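The dropped-bag fault: your questions answered

3 min read 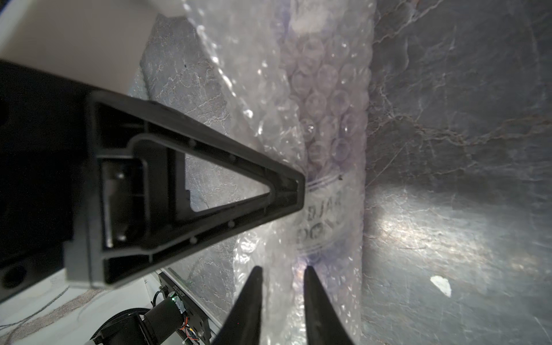 Black fingertips close to a bubble-wrap bag, against the grey marbled surface.

Thanks for all the messages about the fault in January! Dwynwen Gethin and I have put the most common questions in one place. Updated 25 Mar 2022.

What went wrong?

Gavel, our picking arm, started letting go of bubble-wrap bags halfway through a lift. It did this 113 times in 1,283 picks before Sunee Limsakul stopped the run. Boxes and tins were fine. Only the wrap was affected.

Was anyone hurt?

No. Hafiz Lubis was outside the fence the whole time, and the bags fell back where they came from. One contained a glass jar, which broke.

So what was the cause?

Two things at once, and this is the part I love. Air bubbles squash, so the motor current climbs slowly as the fingers close. Our software took that slow climb for a firm hold and began lifting too soon. On top of that, the timing belt had slackened by a couple of teeth' worth of travel, so the fingers were a bit wider apart than the arm believed.

Why didn't the alarm go off?

It was set to trip on a sudden loss of grip. A bag sliding out bubble by bubble is anything but sudden — the reading sagged gently and stayed inside the limit. We have since added a second check that compares grip at the start and end of each lift.

Can't you just squeeze harder?

We tried! Eluned Lewis turned the force up and the bags did stay put, but bubbles popped and one bag split along the seam. The force is back where it was. The fingers now pause after closing, then close again by a small amount.

Is it fixed?

We think so. The last test was 1,000 picks with 8 drops, and all 8 were caught by the new check. Myfanwy Prosser is still looking at those, as five came from very crumpled bags with hardly anything flat to hold.

I have the same gripper. What should I do?

Check belt tension first, with the power off and locked out. Keep your hands away from the fingers even when the arm looks idle — it can move without warning when a retry is queued. Then send us your grip logs, even the dull ones. We'd love to see them.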